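Up too late again with the ad account open. Skutness campaign spent all of its budget by lunch and got 4 signups. Four. Switched the goal from traffic to leads, which I should have done last week, but I kept telling myself the clicks were cheap so who cares. Well the clicks were cheap. That's all they were.

Also rewrote the headline twice. Second one is worse. Leaving it, too tired.

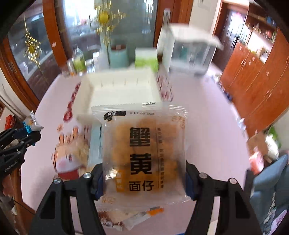
Trosby, December

Better day. Sort of. Email list is at 279, up from whatever it was when I quit looking. Sent the Meltum newsletter at 10, subject line had a typo in it (of course) and it got the best open rate so far. Not going to think about that too hard.

Lunch at the desk. Landing page still slow on my phone. Took out the big video at the top and it loads fine now, so that was the whole problem, all month. Moved the form up where the video used to be. Cut the phone number box too, poeple hate that box.

Still need to:
fix the thank you page, it links to the old one
turn off the ad set nobody clicks
answer the Abdel Rahman email about the January slots
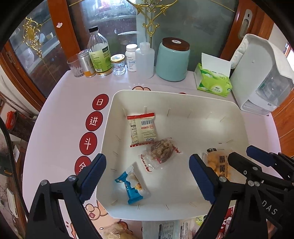
and find out if the tracking thing is even firing, because the numbers in the dashboard and the numbers in my inbox don't match and one of them is lying to me. Probly the dashboard.

Budget for next month is over 500 if I keep both campaigns. Don't want to keep both. Will decide Sunday, after the weekend numbers are in. Pausing Skutness tonight either way, before it eats another morning.

Bed. Laptop charger is downstairs, leaving it there.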